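Second Chances, Supposedly

I finished Gistell last night, all 76 chapters of it, and I'm still not sold. My sister-in-law swore it was the best love story she'd read in years. She also liked the one with the lighthouse, so I should have known.

The setup is fine. Samir runs a small shipping office, his wife has been dead eight years, and he gets a letter from the girl he almost married at 22. She's widowed too. They meet in January at a train station, and by the end of that chapter they're picking out curtains. I don't buy it. I was married a long time and it took us two years to agree on a couch.

What bugs me more is the daughter. She hates the new woman for 500 pages, really hates her, hides her mail and everything, and then one bowl of soup fixes it. Has the author met a grown daughter?
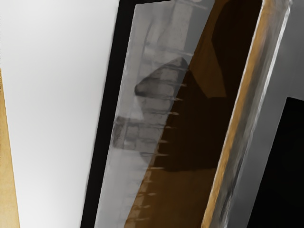
Loubna Berrada wrote to tell me I'm reading it wrong. She says the soup is the dead mother's recipe, that the daughter knows it from the first spoonful, and that the whole book has been heading there since the funeral. She cried on a bus over it.

Okay. I went back and checked, and the recipe does get mentioned once, early on, in half a sentence. I still think that's thin. If a scene has to carry that much, give me more than half a sentence to hang it on.

I did like the old neighbor, who is 87 and says what she thinks. She's in four chapters and I wanted forty. Next up is Jalham, which Salma Shehata lent me with a warning that everybody in it gets married twice. I'll give it until page 50.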